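3.2 Packing small items into a pouch

The second task covers the packing of toiletries and similar small goods into a soft fabric pouch. Work took place at a round table beside a long window, with the pouch laid on a sage-green cloth (Figure 4).
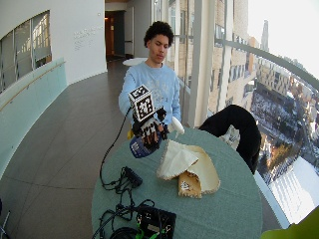 Each trial was limited to 245 seconds. Items were offered singly, and the order was drawn afresh for each of the 400 trials in the Custden set.

Glossy containers with ribbed caps were kept as a separate class – their curved sides give little hold, and the cap is often the better place to grip.

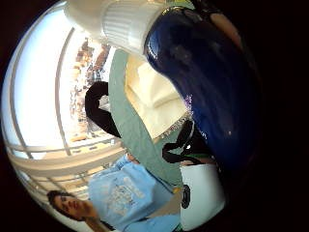
3.3 Scoring

A trial was scored 2 if the item lay wholly inside the pouch.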